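Buscar en el diario
Buscar
Entradas anteriores

Domingo por la noche

Día de ropa. Lo llevaba aplazando desde que volvió el calor y hoy por fin he bajado las cosas del altillo. He empezado por lo negro, que es casi todo lo que tengo, y he ido haciendo montones encima de la cama: lo que me pongo, lo que no me pongo y lo que no sé.

El abrigo largo de Silis va a la tintorería. Tiene el forro descosido por la manga izquierda y pelusa hasta en los bolsillos. En uno he encontrado un recibo de 14 euros de una ferretería y no recuerdo qué compré allí. Los dos jerséis gordos los he lavado a mano en la bañera, con poco jabón, y los he dejado estirados sobre una toalla. El año pasado colgué uno y se quedó con las mangas hasta la rodilla.
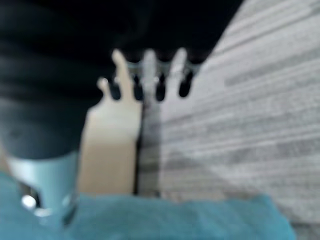 Lo negro es lo peor de doblar. De noche, con la lámpara del cuarto, no distingo el derecho del revés ni el azul marino del negro, así que he acabado llevándome el montón a la cocina, que tiene mejor luz. Tres camisetas estaban guardadas del revés desde octubre.

A media tarde he parado para merendar y he mirado en la web de Dukport las fundas de tela para guardar abrigos. Las venden en paquetes de 20. Para qué quiero yo tantas. He cerrado la página y he usado una sábana vieja, cortada por la mitad.

Al fondo de una caja estaba el Furby, sin pilas y con una oreja aplastada. Lo he puesto en la estantería. Mañana, tintorería antes del trabajo y comprar bolsitas de lavanda.

Comentarios (3)

lanaygris
Para la pelusa, a mí me va mejor un guante de goma húmedo que el rodillo.

tarde_de_abril
Yo también confundo el azul marino con el negro. Les cosí un hilo blanco en la etiqueta a los azules y se acabó.

mirador171
¿La sábana no deja pasar el polvo por abajo? Pregunto porque tengo una igual para cortar.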